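174 shares · 2 comments

So you've got your leader arms clamped down and you want to teach the thing to put a gear set together. Good! I've recorded 144 demos of this one task and I still fumble some, so go easy on yourself.

Start slow. Put the big ring flat on the mat and drive one arm at a time until your hands get used to the lag. I run Sornow for the teleop side, and I turn the motion scaling down to half for anything with teeth on it – full speed is fine for picking up blocks, hopeless for gears.

Keep the idle gripper wide open and parked low while the other one brings a small gear in. If you let it creep inward you'll nudge the ring halfway through, and then the policy learns to nudge the ring too.

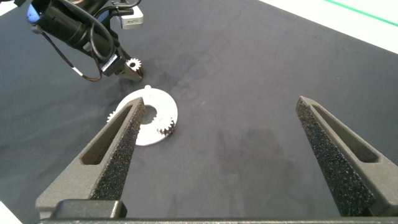 Come down straight, stop just shy of the teeth, and check your wrist view before you commit. Then wiggle! A tiny twist back and forth as you lower is worth more than any amount of careful lining up. Nelli Halonen showed me that one and my throw-away pile shrank overnight.

When you miss, don't hit stop right away. Back off, re-aim, finish the job, and tag it as a recovery. I keep those in their own folder and mix them in at training time.

Move the ring a little between takes, and take a break when your thumbs get sloppy (mine go by 3 p.m.).

2,783 views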